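Loss of Tracking on the Left Hand-Held Gripper: Fault Report

Project report, Givonov Manipulation Project
Hitthorpe Polytechnic, Department of Mechanical and Electrical Engineering

1. Summary

Our project used two hand-held grippers to record demonstrations of simple household tasks, which were then used to train a controller for a pair of robot arms. In May, during the first test of a trained controller at low speed, the left arm moved sideways without warning and struck the guard rail of the test cell. No one was hurt. One finger of the arm's gripper was cracked and the mounting plate behind it was bent.

The cause was traced to the recordings. The left hand-held gripper had been losing its position for short periods, and the software that cleaned up the recordings filled in those periods with guesses. Some of the guesses were wrong by a large distance. The controller learned from them. This report covers how we found the fault, what we changed, and what we would still like to fix.

2. Background

The hand-held grippers were built from the Gunora open design, with changes made by last year's project group. Each one has two fingers, a trigger, a small camera and a printed marker on a flat panel. The position of each gripper is worked out in two ways. The first is from its own camera, which looks at the room and follows fixed features from one picture to the next. The second is from the marker, which the other gripper's camera can see when the two are held facing each other. The two results are combined by a program we called Lui.

Lui was written by the earlier group and we took it over with very little documentation. It has a setting called the gap limit. If a gripper loses its position for less than the gap limit, Lui draws a smooth path between the last good position and the next one. If the gap is longer, the recording is supposed to be rejected. Much of this report is about why that did not happen.

Each session followed the same steps. Two students wore the lab badges, one held both grippers, and the other ran the laptop and reset the objects. A session gave us up to 100 recordings, and we had nearly 2,000 by the time of the incident.

3. The incident

The test was a plain one. The arms were to pick up a spray bottle, move it a short distance and put it down. Speed was limited to the lowest setting and both students were outside the guard rail.

The first two runs were slow but correct. On the third, both arms reached toward the bottle as expected, then the left arm swung outward at the full speed the limit allowed. It hit the rail and kept pushing. The student at the desk pressed the emergency stop, which cut power to both arms. The arm's own collision detection should have stopped it before that. We found later that its force threshold had been raised for an earlier job with a heavier tool and had not been put back.

So there were two separate problems. The bad motion came from our data. The fact that the arm kept pushing came from a setting in the cell. We reported both to the lab supervisor on the same afternoon and the cell was locked out until the second had been corrected.

4. Finding the fault

We began by replaying the controller's output without the arms connected. The sideways command was there every time, so it was not an electrical fault or a loose cable on the arm. Next we searched the training recordings for motion like it. Lui's output included 54 recordings in which the left gripper appeared to jump to one side and come back while the person's task would have needed it to stay close to the table.

Those recordings had several things in common. They were nearly all made in the upstairs-access room and not in the smaller lab. The jump happened early in the task, when the grippers were being raised and brought together. And the raw log showed a loss of position just before each one.

We went back to the room and repeated the opening movement slowly, watching the tracking status on the laptop.

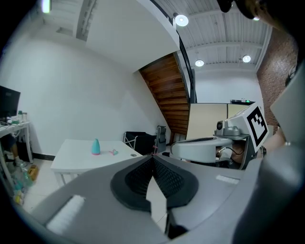
Tracking on the left gripper depends on its camera having enough sharp, fixed detail to follow, and at the start of a task that was often not the case. When the grippers were raised, the view tilted up and took in a lot of the ceiling. The white corrugated panels repeat the same rib over and over, and the round lights hanging from it are bright enough to wash out what is next to them. The walls are white too. The staircase and the brick are good features, but a gripper finger held close to the camera can hide part of the brick side of the room. The tracker was left matching one ceiling rib to the next one along, and each mismatch showed up as a step sideways.

The marker should have covered for this. With the two grippers held near each other, one camera can usually find the other's marker and correct the error. We found that it worked when the panel was close to square-on. When the panel was turned well to one side, the marker was still detected but its angle was unreliable, and sometimes flipped to the opposite tilt. Lui gave the flipped reading the same weight as a good one.

5. Why the bad recordings were accepted

The gap limit was meant to catch this. We expected that a gripper which had lost its position would be marked as lost, and that a long enough loss would reject the recording.

Three things stopped that from happening:

The gap limit was being read in the wrong unit. The setting file gave it in camera pictures, but the newer version of Lui treated the number as tenths of a second. Gaps much longer than intended were filled in.

A single marker reading was enough to end a gap. One flipped reading in the middle of a loss split it into two shorter ones, both under the limit, with a wrong position between them.

Our own check was weak. After each session we watched a few recordings back, but we picked them from the end of the session because they were at the top of the list. By then the person holding the grippers was tired and tended to keep them lower, so those recordings were better than the early ones.

The third point was our mistake and it is the one we would most like the next group to avoid. The unit error had been in the code for some time, but looking at a spread of recordings would have shown it in the first week.

6. Changes made

The unit error was corrected, and the setting file now has the unit written in the name of the setting. A marker reading is only accepted if it agrees with at least two others close to it in time, and readings from a steep angle are dropped. Any recording with a sudden step in position is set aside for a person to look at.

In the room itself, we taped printed sheets with irregular patterns to the walls, at a height the cameras pass through when the grippers are lifted. We also changed the starting position. The person now begins with both grippers low over the table and waits for a steady status on the laptop before lifting them. This adds a little time to each recording.

For the test cell, the force threshold was set back to its normal value. It is now written on the checklist by the door, to be read from the controller screen and signed for before the arms are powered. We also added a limit in software on how far either arm can move in one step. If the controller asks for more, both arms hold still and a message is shown.

7. Results

All the earlier recordings were run through the corrected version of Lui. The 54 known bad ones were rejected, along with others we had not noticed, mostly with smaller jumps. The controller was trained again on what was left.

In replay without the arms, the sideways command did not appear. We then repeated the spray bottle test at the lowest speed with the new step limit turned on. The left arm stayed within its expected area on every run. The step limit did trigger once on the right arm, during the put-down. We think this was a short pause in the network connection – the log shows several commands arriving together – but we did not have time to confirm it.

The retrained controller is also slightly worse at the pick itself. It closes early on narrow objects and sometimes pushes them away. We have fewer recordings of narrow objects after the rejections, which may explain it.

8. Remaining work

The flipped marker reading is filtered out, but it is not solved. A larger marker, or two markers on panels at different angles, would give a better result. We made a drawing for a two-panel mount but did not print it.

The tracker still has trouble if the grippers are raised quickly. We would like to try a camera mount tilted a few degrees further down, so that less ceiling is in view. This would change the view of the fingers as well, and the old recordings might not mix well with new ones.

The cracked finger was replaced from spares. The bent mounting plate was straightened and is in use, but it should be replaced before anyone runs the left arm above the lowest speed. The part is on order through the department store and the order slip is in the project folder.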